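Notes pour l'intervention – Aménager un grand plateau partagé
Version orateur, 2024-07-17

1. Ouverture

Remercier l'équipe de Pledham pour l'invitation. Dire tout de suite de quoi on parle : du mobilier, des câbles et du sol. Pas de budget, pas de logiciel.

Rappeler les chiffres du projet Zenel : 165 mètres carrés, 2 équipes, une seule entrée. Laisser le plan à l'écran pendant que les gens s'installent.

2. Séparer sans cloisonner

Premier choix : aucune cloison fixe. On a demandé un devis pour une paroi vitrée et on l'a refusé, délai trop long. Le paravent se déplace à deux, il coupe la vue depuis la table de travail et laisse le passage libre vers le fond.

Faire remarquer le beige : même famille de teinte que l'armoire au fond de la salle. Les panneaux à nervures verticales ont un aspect bois qui change du gris-bleu du sol.
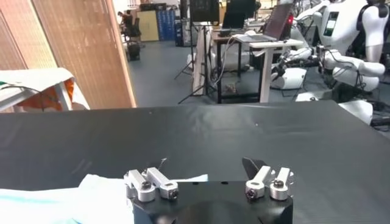
3. La table et ce qui l'entoure

La grande table noire est recouverte d'une toile sombre. Elle plisse un peu, il faut la retendre. Le chiffon bleu pâle et blanc reste à portée de main, dans le coin.

Parler de la chaise à structure blanche, tissu blanc, vert et orange. Un câble noir passe au-dessus de l'assise. Demander à la salle qui a le même problème chez soi – en général les mains se lèvent.

4. Les câbles

Prendre son temps ici, c'est la partie qui amène le plus de questions. Sur le bureau à cadre noir, les câbles sont regroupés et descendent le long des pieds. L'étagère basse reste encombrée. Proposition de Kuva : un bac par poste, étiqueté, vidé en août.

Le bureau debout blanc, à côté, porte l'ordinateur portable. Ne pas y ajouter d'écran.

5. Rangement du fond

Armoire beige, meubles bleus. Dire que les sacs finissent par terre devant les portes et qu'on prévoit des patères. Référence Xie 629, profondeur à vérifier avant commande.

6. Questions

Garder le plan à l'écran. Si on demande la hauteur de la table : 76 cm.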